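Home and Object Studies, Unit 6 handout
Desk pots: what are they for?
Amrani Evening Courses, 23 April 2022
Shares 30 | Comments 89

Read this before the session. You will be asked to defend or attack the small novelty pot, and I should admit that I start on the side of attack.

1. The claim

Sellers tell us that a pot on the desk keeps the desk tidy. The Detero catalogue I gave out in February lists 1,376 desk items, and nearly 30 of them are pots made to look like something else. Ours is a tan one in the shape of a crumpled paper bag, with its rim folded outward and a little pale bear peeking over the side.

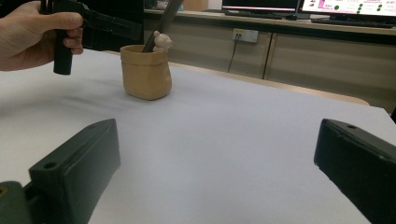 Tidy compared with what? A pot holds whatever is dropped into it. Put one long stick in and it is a holder; leave it bare and it is an ornament taking up room. The Flulevwood leaflet calls such pieces "storage" in both cases, and I don't see how it can.

2. The joke

A paper bag is soft and soon thrown away. A pot copying one has to fake its creases and folds — clever, perhaps, but ask how long the cleverness lasts once you own it. Note also where the bear sits. It perches on the right side of the rim, so it takes a share of an opening that was small to begin with.
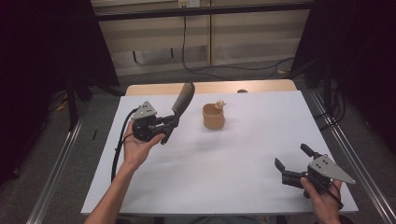

3. The white table test

Stand any object alone on a plain white top before you judge it. Shops crowd their shelves, and crowding flatters weak things. The Nolgate reading says the test is unfair to small pieces. I am not convinced. If the folded rim and the bear still please you with clear space all round, say so in your notes and say why.

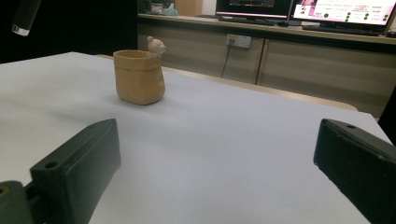

4. For next time

Bring one pot, mug or jar from home. Write half a page on what it holds now, and leave out what you meant it to hold.

Contact the course office | © Amrani Evening Courses | Back to top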